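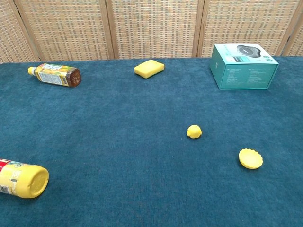

Thursday, 6.14 a.m.

Hard frost again. The outside tap at the Plunau house is lagged but the pipe run behind the boiler cupboard is not, so I left the heating on its lowest setting overnight and lost very little by it. Gas reading taken before breakfast and entered in the book.

Main job of the day was the pressure loss. The gauge on the boiler has been dropping by a small amount each day since I bled the upstairs radiators. I first blamed the bleeding itself, which lets air out and takes the system pressure down with it, but that should settle once the loop is topped up. It has been topped up twice. A slow leak was the next thing to look for, and I spent the morning on my knees with a torch and kitchen paper, wiping each valve and joint and checking the paper for damp.

Results as follows. Hall radiator, both ends dry. Bathroom, dry, though the lockshield cap is cracked and wants replacing. Back bedroom, a faint green crust on the spindle of the thermostatic valve and a damp mark on the paper. I nipped the gland nut up by an eighth of a turn, wiped it and put a fresh piece of paper under it. Whether that accounts for the whole loss I can't say. The expansion vessel is as old as the boiler and may have lost its charge, in which case the gauge would swing up when hot and down when cold. I need a cold reading and a hot one on the same day to tell.

Cold reading, 7 a.m.: 1.1 bar. Hot reading, 1 p.m.: 1.4 bar. A modest rise, so the vessel is probably sound for now.

Walked down to Abbasi for a new cap and a bottle of inhibitor. They had the cap. The inhibitor is on order from the Pemdale depot and will be 5 days. The system holds more water than I had allowed for when I bought the last lot, and the dose was almost certainly thin. Also bought PTFE tape, although there are already two part rolls in the drawer.

The Grenon bus was late coming back – 14 minutes by the station clock – and it was sleeting by then. Boots on newspaper in the porch.

Afternoon given over to the loft. The insulation near the hatch measures well under 200 mm where it has been trodden down. Ordered nothing yet. The hatch itself has no draught strip, and I could feel cold air coming past it with the back of my hand.

9 p.m. Paper under the back bedroom valve still dry. Gauge 1.3. Cold reading again at seven tomorrow.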